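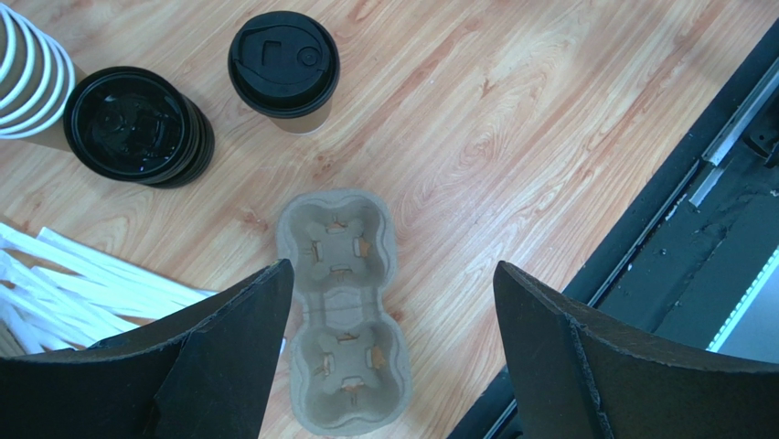 # Chapter 3: What Does a Cup of Coffee Cost?

Suppose you stop for coffee on the way to work, as a great many of us do, and hand over your money without giving it another thought. Where does it go? Most people guess beans and milk, and they are right as far as that goes, but the beans and milk are only the start of the story, and a fairly small part of it at that.

In this chapter we will spend our time with Annapurna Namboodiri, who runs a little coffee counter called Lunonar. In July she sold 400 drinks to go in her first week, and she was delighted (who wouldn't be?) until she sat down with her bills. The rent was the same as it would have been had she sold 2 drinks. Her cups and lids, on the other hand, had gone out the door one by one with her customers, and so had her bags.

Costs like her rent, which stay put however busy or quiet the counter may be, are called **fixed costs**. Costs that climb with every sale are called **variable costs**. You will meet these two terms again and again, so it is worth getting friendly with them now!
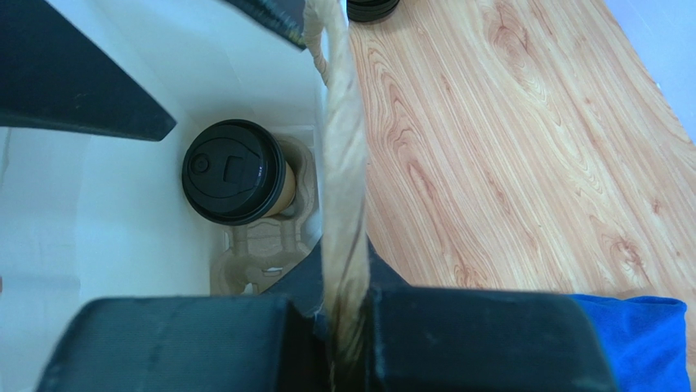 **Figure 3.1** A twisted paper handle. Packaging is a variable cost.

Small items are easy to overlook when you set a price. A lid costs next to nothing, and so does a bag, but a seller pays for another one each time, and by the end of a good month the total can be quite a surprise.

Before you read on, think of something you bought this morning and jot down every cost you suspect was tucked inside the price. Keep your list handy, as we will come back to it in Section 3.2.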